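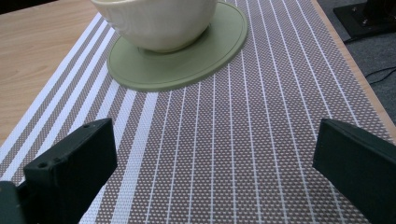

About Pitby

Home | Shop | Linens | Our Story | Care Tips | Contact

2 min read

Hi, and welcome! I'm the person behind Pitby, a small shop for table linens and the things that go on top of them. I weave a bit, sew a lot, and spend more time than I should thinking about napkins.

I started in a spare bedroom with a secondhand loom called Masson (that's the name painted on the side, and it stuck). My first batch of placemats came out crooked. I gave them to my family, who still use them and still bring it up every Thanksgiving. The second batch was better, and a neighbor asked if she could buy some, and off I went!

These days I work out of a former shoe repair shop on Nundorar Street. It's 730 square feet, with big front windows and a radiator that clanks all winter. I have 2 looms now, plus a cutting table I can walk all the way around, and if you've ever hemmed a tablecloth on a bedroom floor you'll know how happy that makes me.

Last year I sent out 1,152 orders, most of them napkins. Napkins come in sets of 4, but if you need an odd number just write to me and I'll sort it out. I like odd requests. Somebody wanted a runner for a table made out of an old door, very long and very skinny, and it was one of my favorite jobs.

Everything is meant to be washed and used. Please don't save it for company! Cotton gets softer the more you wash it, and linen does too, though it wrinkles like crazy and I've given up ironing mine.

I also run a beginners' weaving night called Zenum on Fridays, with around eight people at a time. Bring a snack and wear sleeves you can push up. We break for February, when the sidewalk ice gets bad, and start again once it melts.

If you're nearby, stop in and feel the fabrics. The door sticks, so give it a good shove. Mornings are best, before I get the loom going and can't hear you knock.

Contact us | Shipping & returns | © Pitby | Back to top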